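Kun is a set of plain-text notes on mending and caring for felt and wool things at home. It started as one long file that Ghazala Jadoon kept for her sewing group and has since been split up so that other people can correct it. There are 200 notes in it at present.

## What's in the folders

- `notes/` – one Markdown file per job, named after the job (`patch-elbow.md`, `felt-seam-open.md`)
- `materials/` – thread, needles, stuffing, felt by the sheet and by the metre
- `words/` – the glossary, in English and Urdu
- `old/` – notes that were replaced. Kept for reference, please don't link to them

The tables in `materials/` are CSV with a header row. Everything else is Markdown. There is no code apart from the short script in the top folder that rebuilds the index.

## How a note is laid out

Each note starts with four fields:

```
title:
level: easy | middling | hard
fibre: wool | acrylic | mixed | unknown
checked_by:
```

`checked_by` takes the initials of someone who has done the job by following the note. If it is blank, treat the note as a draft. Of the 200 notes, 47 are still blank, mostly in the part on linings.

Use `unknown` for the fibre if you aren't sure. A lot of craft felt is sold without a proper label and a wrong guess does more harm than a gap. Acrylic melts under an iron that wool would put up with, so the pressing notes all tell you to test a corner first.

## Washing and lint

The washing notes were rewritten in December. The old ones said "cool hand wash" for nearly everything, and Uzma Mengal pointed out that this is bad advice for anything with cardboard or pellets inside. There is now a separate note for each kind of filling.
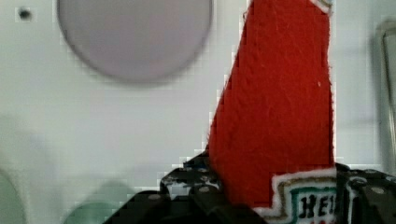 For lint, try a strip of masking tape before anything else. Press and lift, don't drag. A fabric shaver is fine on thick felt but takes too much off thin sheets, and it should be kept well away from embroidery. Sohail Khattak has had decent results with a dry nail brush on older pieces. His method is in `lint-brush.md`, with a warning about seams.

Pilling and lint are kept as two subjects. Pills are part of the cloth and have to be cut. Lint is sitting on top of it.

## Thread and stitches

Stitch names differ from book to book. We use the ones in `words/stitches.md` and put other names in brackets the first time they come up. Whip stitch and overcast stitch are the same thing here. Blanket stitch and buttonhole stitch are not, although plenty of shops treat them as one.

The thread table has 875 rows. Shade numbers were typed in by hand by Tahira Kazmi and Rukhsana Dhanial from cards they own, and some of the cards have faded – the `faded` column says which. Bradance and Ploletti threads are both in there. Don't assume that matching shade numbers mean matching colours across the two.

## Sending in changes

1. Copy `notes/_blank.md` and rename it.
2. Write the steps in the order you did them.
3. Give lengths in centimetres. Inches can go in brackets.
4. Keep lines under 70 characters where you can.
5. Leave `checked_by` empty.

Small fixes to spelling or shade numbers can go straight in. If you want to change the method in a note somebody has already checked, open an issue and name that person in it.

## Known problems

- The index puts "re-stuffing" and "restuffing" in different places.
- Several Urdu entries in the glossary have no plural.
- `felt-seam-open.md` and `felt-seam-corner.md` overlap and should be joined.
- Needle sizes in the oldest notes follow no system we can work out.

## Licence

CC BY 4.0 for the notes and glossary. The thread table is under the same licence, but check your own shade cards before buying anything from it.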